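Cups for the Restmont Kitchen

The second-floor kitchen at Restmont has new cups. Jocelyn Saludo ordered 72 of them in April after the old glasses got down to a shelf and a half, most of them chipped. They are plain plastic, tall enough for a full drink with ice, and they can go on either rack of the dishwasher.

Colors now go by floor. Pink is for first, blue for second and green for third. If you carry one upstairs, please carry it back down at the end of the day. Cups left in the Rimcombe meeting room will be collected at 4 p.m. and washed with everything else.

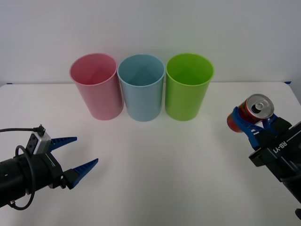

Pink, light blue and lime green cups on the white tabletop, with a canned drink at right.

Cans are still fine in the kitchen and at desks. Rinse them before they go in the recycling bin by the back door, and leave the tabs on. The bin is emptied twice a week.

The old glasses are boxed up under the sink. Anyone who wants a few for home can take them through the end of the month. Questions about cups or the bin go to Lindsay Bolger, extension 138.

Restmont Newsletter | Contact: Lindsay Bolger, ext. 138 | Back to top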